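Week 9: Training in simulation, testing on held-out rooms

Reading before class: the Jenedeck notes, sections on randomization and scoring.

The question this week is how much the look of a room matters to a policy that picks things up. In the Irnmont setup the arm and gripper stay the same in every run. The wall pattern, the lighting and the small items on the furniture are drawn again each time a room is built.

The training set has 400 rooms. Another 124 are held out, and none of their wall patterns appear in training. Each held-out room gets 15 trials from different starting poses.

A trial counts as a success if the named item is lifted clear of the surface and kept there until the timer ends. Pushing an item off the edge is a failure. So is lifting the wrong item.

Flat items need their own row in your results table. A card or a phone gives the fingers very little to close on, and an average over all items hides this.

For the lab, run the Gristska baseline first, then your own policy, using the same seeds. Report both success rates and describe one failure in detail. Lab reports are due Fri 7 March.

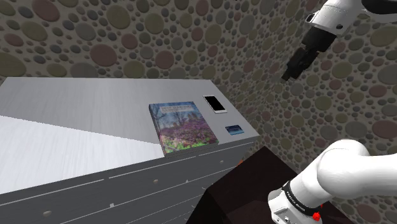

Page 15

Simulated room with book, smartphone and card on the dresser, gripper empty.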